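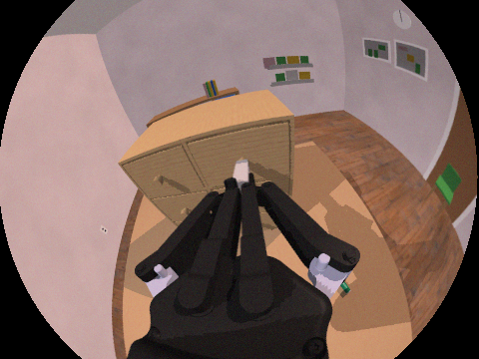
Palm view over the rug, fingers up, dresser ahead.

21 December 2020 -- drawer cell, simulator side

Spent the day on setup for the Dolimis drawer cell. No new policy runs. The goal was to get the arm scene and the hand scene loading from the same room file so Dinesh Khurana can stop keeping two copies in step by hand. That part is done. Both now read their walls, shelves and floor from the Tevunico export.

Palm camera: the fisheye profile was still the one from March, and it gave straight edges where it should bend them. Swapped it for the current one. The circle is back and the corners go to black as they should. The fingers take up a lot of the middle of the view, so any drawer detection from this camera has to live with that.

Arm mount: base sits on the gray block at the end of the table. The mount offset was stored in the wrong units in our config (200 read as meters), and the arm loaded somewhere outside the room. Fixed in the config, not in the loader. Leave the loader alone, the Paltidham people use it too.

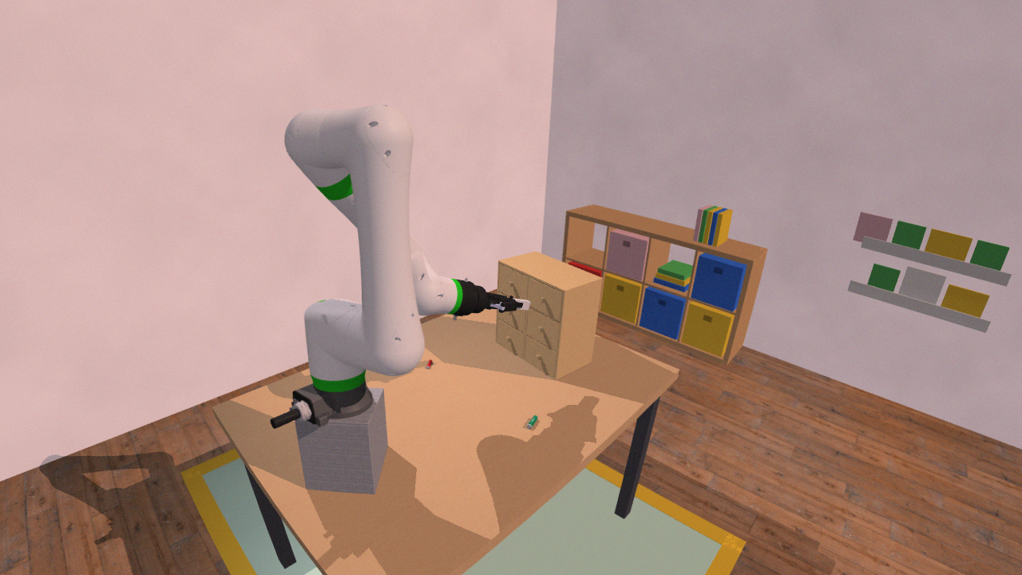 Gripper in front of the upper left drawer, arm on its block.

Approach pose checked against the upper left knob first. Joint limits fine. Finger pads line up with the drawer front in the side view, but I want a closer look from the wrist before I call it good.

Contact settings: solver at 2,000 steps for the test clips, 72 for quick looks. Slide friction on all six drawers now comes from one value. Before this each drawer had its own -- no idea why, probably left over from Assunção. 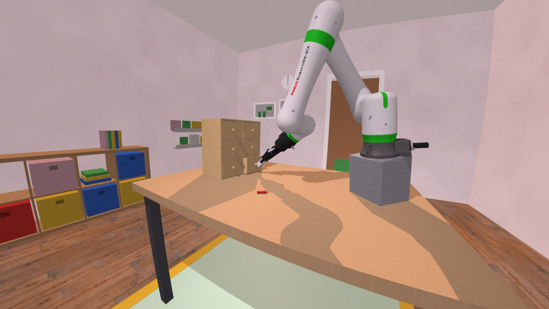 Still to do

Lower right drawer: go over the release pose and log the slide position at each step.
Lock the shadow settings so both scenes match.
Rename config 235 to something a person can read.
Dinesh to delete the old room copies once he has checked the hand scene.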